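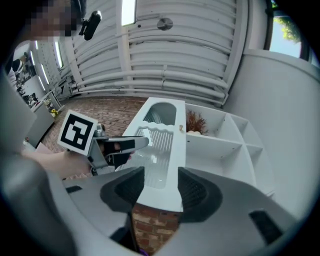

Unit 6: Household Waste and Reuse

Instructor: Leidy Palomino

Revised 22/01/2021

Most plastic items in a home are kept long after their first use ends. This unit examines how households decide to repair, hand on or discard them. Students should read Schnyder, chapter 12, before the seminar and bring one page of notes.

Written assignment: compare the collection rules of Ondedcombe and Mallano in 700 words. Papers are submitted through Lokus. Late papers lose one grade.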